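首页 手册 下载 更新记录 论坛 登录

Fenley 观影记录设置指南:导入旧片单与剧透屏蔽
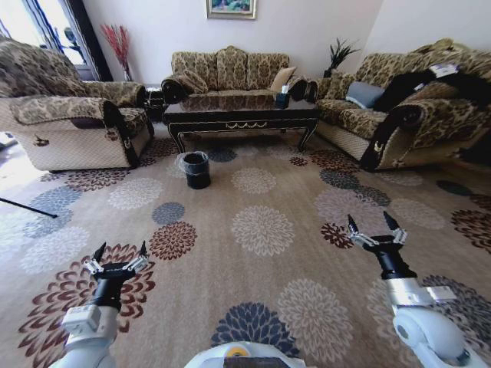

使用手册 > 第四章 > 导入与屏蔽

更新于 2018-11-24,适用于桌面版。手机版的菜单位置不同,而且少了两项功能,本章最后单独说。

本章讲两件事:把以前的观影记录搬进 Fenley,以及打开剧透屏蔽。官方介绍页说前者“一键完成”,后者“让你安心上网”。两句话都请打个折扣再信。导入要点的键远远多于一个,屏蔽也只能挡住它认识的词。下面的步骤按实际操作的顺序写,官方帮助里的顺序照做会在第二步卡住。

4.1 开始之前

先准备好以下东西:

一份从旧网站或旧软件导出的片单,格式为 CSV。从 Skeltow 导出的文件可以直接用;从表格软件里自己存出来的,请确认编码是 UTF-8,否则中文片名会变成问号。

Cao 转换插件。安装包里不带,要到“下载”页另外取。介绍页上说 Fenley “内置支持所有主流格式”,但没有列出哪些格式算主流。试下来,不装 Cao 的时候,它只认自己导出的文件。

一点耐心和一个空文件夹,放备份。

注意:导入会改写现有的片库,没有撤销按钮。设置页里确实有个“恢复”图标,点下去恢复的是界面布局,跟片库没有关系。

4.2 备份现有片库

1. 关闭所有打开的影片详情页。有详情页开着的时候,备份会跳过那一部影片,并且不提示。

2. 打开“文件 > 导出 > 完整片库”。不要选“快速导出”,快速导出不含短评和观看日期。

3. 把导出的文件存到刚才准备的空文件夹里。

4. 用文本编辑器打开这个文件,随便找一部你写过短评的电影,看看短评在不在。程序显示“备份成功”只表示文件写出来了,里面有没有东西要自己看。

5. 把文件名改成一眼能认出来的名字。默认文件名每次都一样,下次备份会直接覆盖上一次的。

4.3 安装 Cao 转换插件

1. 退出 Fenley。

2. 把下载得到的插件文件夹整个放进 Fenley 安装目录下的“extensions”文件夹。只放里面的文件是不行的。

3. 重新打开 Fenley,进入“设置 > 插件”,列表里应出现 Cao,状态为“已停用”。

4. 勾选启用,再重启一次。启用之后不重启,菜单里看不到“转换”这一项。

如果列表里没有 Cao,多半是解压时多套了一层文件夹。打开看看,里外两层是不是同名,是的话把里面那层拿出来。

提示:插件会询问是否“协助改进匹配质量”。说明文字写的是匿名发送匹配结果。匿名到什么程度,发送哪些字段,说明里都没有写,隐私条款里也没找到。不勾选不影响使用,匹配结果也没看出有什么差别。

4.4 导入旧片单

1. 打开“文件 > 转换”,选择你的 CSV 文件。

2. 在“来源”一栏选对应的网站。自己做的表格选“其他”。

3. 核对列对应关系。程序会自动猜哪一列是片名,哪一列是年份,哪一列是评分。年份经常猜错:如果你的表里同时有上映年份和观看年份,它总是取靠左的那一列。

4. 设置评分换算。Skeltow 用的是满分 100 的制式,Fenley 用五颗星,可以打半星。默认换算采用四舍五入,也就是说你当年仔细斟酌过的几分差别,导入后大多会变成同一个星数。想保留原始分数,请勾选“将原评分写入备注”。这个选项藏在“高级”里,默认不勾。

5. 点“预览”。预览只显示前面一小部分记录,看上去整齐不等于后面也整齐。拉到预览的最末几行看看,如果有片名跑到了导演那一栏,说明某条短评里有没处理好的逗号,需要回到表格里给短评加上引号。

6. 确认无误后点“开始导入”。进度条走到一半左右会停很久,那时它在联网匹配海报。不要强制退出。

7. 导入结束后点“查看未匹配项”。

关于匹配率,官方的说法是“几乎全部自动识别”。本章写作时用一份真实的旧片单试过,共 2,517 条记录,其中 304 条没有匹配上。未匹配的多数是短片、电视电影,以及译名有好几种的片子,两岸译名不同的老片尤其容易漏。你的片单如果以近年院线片为主,结果大概会好看一些,不过那也说明不了程序有多聪明。

更需要提防的是匹配错的。没匹配上的会列出来,匹配错的不会,它们会带着别人的海报安安静静地待在你的片库里。同名翻拍片是重灾区。建议导入后按片名排序,把片名完全相同的几组挨个点开看一遍年份。

4.5 处理未匹配项

1. 在未匹配列表中选一条,点“手动搜索”。

2. 先用原文片名搜。用中文片名搜出来的结果按热度排,冷门片会被压到很后面。

3. 找到后点“关联”。观看日期和短评会一并带过去。

4. 实在找不到的,选“作为自定义条目保留”。不要选“忽略”。“忽略”的实际效果是删除,按钮旁边没有任何说明。

列表每页最多显示 100 条,翻页之后,前一页没有保存的改动会丢失。请每做完一页就点一次右下角的“保存”。

4.6 打开剧透屏蔽

剧透屏蔽的用途,是在 Fenley 内置的资讯流和评论区里,把涉及指定影片情节的内容遮起来,点一下才显示。它管不到浏览器,管不到聊天软件,更管不到坐你旁边的同事。介绍页上那张到处都打着马赛克的宣传图,画的是一种更理想的生活。

1. 进入“设置 > 屏蔽 > 新建规则”。

2. 输入片名。以剧集《Hestutholm》为例,输入后程序会给出建议词,包括角色名和演员名。

3. 逐个检查建议词。建议词取自公开的演职员表,所以在片中身份本该保密的角色,会以真实身份出现在这张表里。换句话说,你为了躲剧透来设置规则,第一眼看见的可能就是剧透。

4. 不想看建议词的,在第二步之前先取消勾选“显示建议词”,然后手动输入几个你已经知道的名字。

5. 选择屏蔽强度。“宽松”只遮正文,“标准”遮正文和标题,“严格”连配图一起遮。

6. 设置到期时间。不设的话规则永久有效,等你看完了片子想找人讨论,会发现满屏都是灰块。

7. 保存,回到资讯流刷新。

警告:“标准”以下的强度不遮标题。而如今的标题往往把整件事说完了,正文只是把标题再说三遍。建议至少选“标准”。

4.7 关于“传闻可信度”标签

新版在资讯流里加了一个标签,给每条爆料打分,满分也是 100。手册的职责是告诉你怎么开关它,顺便说说它是怎么算的。

开关位置:“设置 > 资讯流 > 显示传闻可信度”,默认打开。

根据更新记录里的说明,分数由转载次数、来源数量和用户投票三项合成,权重没有公布。请留意这三项里哪一项都不涉及消息真假。一条爆料被抄得越多,转载次数越高;抄它的网站越多,来源数量也越高;大家越希望它是真的,投票越好看。《Hestutholm》下一季的各种猜测就是现成的样本:关于主角父母是谁,互相矛盾的几种说法同时拿到了高分,显然不可能都对。

如果一定要参考这个标签,可以这样用:

1. 点开分数,展开“来源”。

2. 按时间升序排列,找到最早的一条。

3. 看最早那条引用了谁。写着“据知情人士”“有消息称”“粉丝认为”的,后面跟着多少家转载都只算一家。

4. 看影片方或演员本人有没有公开说过什么。没有的话,当作闲谈看就好。

5. 展开“修订”,看看原文后来是否改过标题。改过标题的爆料,分数不会跟着重算。

嫌麻烦的,直接关掉。关掉之后资讯流会清爽不少,也少了许多让人忍不住点进去的红色小字。

注意:关闭标签不会关闭按可信度排序。还需要到“资讯流 > 排序”里把“智能推荐”改为“按时间”。每次升级后这一项会被改回默认,升级完请再检查一次。

4.8 测试规则是否生效

别凭设置页里的绿色对勾判断。那个对勾只表示规则已保存。

1. 选一部你早就看过、不怕剧透的影片,照 4.6 新建一条规则。

2. 在评论区搜索该片,确认正文和标题都已遮住。

3. 再搜一次角色的绰号或常见的错别字写法。这一步多半遮不住。把漏掉的写法补进规则。

4. 搜一次英文缩写。两个字母的缩写不建议加入,会误伤很多无关内容。

5. 测试完删掉这条规则。

论坛里有人提过按语义识别的功能,官方回复说计划在明年 2 月加入。去年的更新记录里也有一条差不多的计划,后来没有下文。在看到能装的版本之前,还是老老实实补关键词。

4.9 手机版的差别

手机版不支持 Cao 插件,导入只能在桌面版完成,之后通过同步带到手机上。

手机版也没有“严格”强度。桌面版设成“严格”的规则,同步后自动降为“标准”,配图照常显示,界面上却仍写着“严格”。

推送通知不经过屏蔽规则。要关掉推送,请在手机系统设置里关。应用内的那个开关关的是提示音。

同步方法:

1. 两端登录同一账号。

2. 先在桌面版点“立即上传”,等状态变为“已同步”。

3. 在手机版下拉刷新片库。

4. 核对两端的影片总数。数目不一致时,以桌面版为准,在手机版里清除本地数据后重新下载。不要在手机版点“合并”,它会把同一部片子的两次观看记录当成重复条目去掉一条。

4.10 常见问题

导入后观看日期全部变成同一天:日期列没有对应上,程序填了导入当天。用 4.2 的备份还原,重新做 4.4 的第三步。

海报是空白的:版权原因或服务器没有响应,界面不区分这两种情况。隔天再点一次“刷新海报”,还是空白就自己上传一张。

屏蔽规则突然全部失效:检查账号是否掉线。规则存放在服务器上,离线时不起作用,尽管设置页里写着“本地保存”。

还原备份时提示“版本不兼容”:先装回备份时使用的旧版本,还原后再升级。旧版安装包在“下载”页最底部,需要点开“更多”。

下一节:4.11 自定义标签与片单分享

上一页 目录 下一页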